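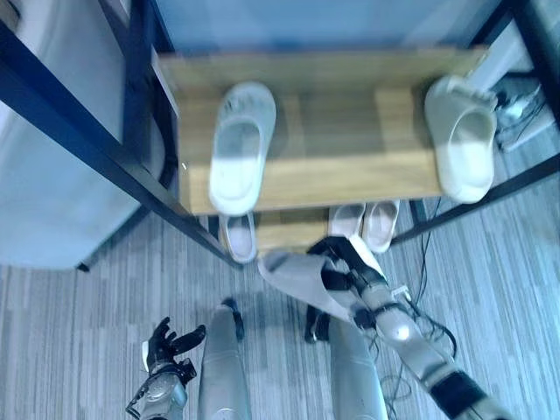

Second progress report to the Arnaud Fund: the entryways work at Ulthorpe
Prepared by Lutz Strobel, Flornar Home Organising, Grusville
2021-02-17

Thank you again for your patience over the summer break, and for the kind note that came with the second instalment. I've been looking forward to writing this one, as we finally have furniture in place and shoes on it, and that makes for a much cheerier report than the last (which was, I admit, mostly about measuring and waiting on deliveries).

You'll remember that the grant covers entries and laundries in 40 of the Ulthorpe units, where the same narrow bit of floor has to serve for coming in, going out and everything that gets dropped in between. Our demonstration unit has the grey striped vinyl and now the shoe rack we'd settled on, the one with the oak-coloured top and the dark metal frame. I was a bit worried the dark frame would look heavy against the pale blue-grey behind it, but I've come round to it and so has everyone who has been through.

What we've been trying out

Most of this period went on the very humble question of which shoes live where. We've kept to slides for now, the sort people kick off at the door, with white ones up on the top shelf and pink ones on the shelf below. My first thought was that the top should be kept clear for keys and mail, but residents told us quite firmly that whatever they wear every day needs to be at hand height, and they're the ones bending down! So the top shelf has become the everyday shelf, and the raised edge along the back is handy for stopping things being pushed off behind.

The lower shelf is still giving us some bother. Slides put there sit under the top plank with the toes showing, and a few of our older residents would like to see more of the shoe before they reach for it. We're going to try the lower pairs pulled further forward, and may ask the supplier about a wider gap between shelves.
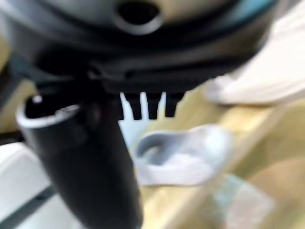

Spending to date

We have spent $3128 of this stage's money, nearly all of it on racks and on getting them carried up the stairs. Each rack came to $159 delivered, a little more than I quoted you in the spring, and I'm sorry about that; the freight went up and I couldn't talk them down. There is still enough put aside for the printed guide, and I don't expect to come back to you for more.

Still to do

The cables near the rack need sorting before we call the layout finished. There are thin black ones trailing over the vinyl on the right-hand side and a cluster of plugs by the skirting board, and I'd like the lot clipped up out of the way of feet. After that we'll write up the shoe shelf page of the guide and take it to residents, 93 of whom have asked for a copy.
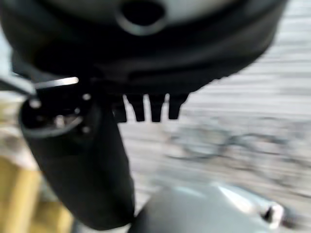
A close view at the demonstration unit, Ulthorpe.

The next report will reach you in May. If anyone from the Fund is passing through Grusville before then, please do let me know, and I'll put the kettle on and take you over to see the rack for yourselves.

With warm thanks,
Lutz Strobel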